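1/ Spent the morning in Zonow looking at the old warehouse quarter along the canal. A few posts on what is for rent there and what the buildings are like, for anyone thinking of moving an office or a home into one.

2/ The quarter is 16 buildings on three streets. Most went up as grain and wool stores. Brick outside, timber posts inside, ceilings higher than you get in anything new nearby.

3/ The Darnik building is the best known. Four floors, a freight elevator that still runs, and a ground floor with a bakery and a frame shop. The second floor has been empty since July.

4/ That floor is 2155 square feet. It can be split, but the smaller half would have no canal windows. Detlef Seidel handles the leasing and told me he would prefer one tenant.

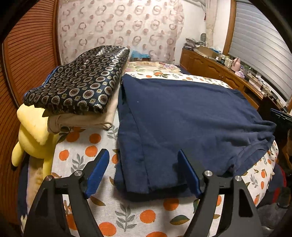 5/ Next door is Pastau House. The top two floors are apartments now. The one I saw is a one-bedroom with the original beams and a very narrow kitchen. Bedroom faces the courtyard and gets quiet after 6 pm.

6/ The stairs in Pastau House are steep and there is no elevator. Measure your sofa first. The turn at the second landing is tight.

7/ Parking: the lot behind the customs shed has 115 spaces, shared by the whole quarter. It fills by 9 am. The tram stop is a four-minute walk.

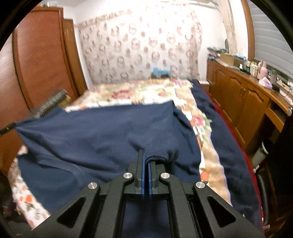 8/ The district is protected, so you can't change windows, doors or signs on the street side without a permit. Khôi Chu, who rents a studio on the corner, waited eleven weeks for his sign.

9/ Inside you have more freedom. Partition walls are fine if they don't cut into the posts. Heating is the weak spot. Ask for last winter's bills before you sign.

10/ The Sproģis building at the far end is still scaffolded. The plan is small offices, the largest at 1000 square feet. No rents posted yet. I'll add to this thread when they are.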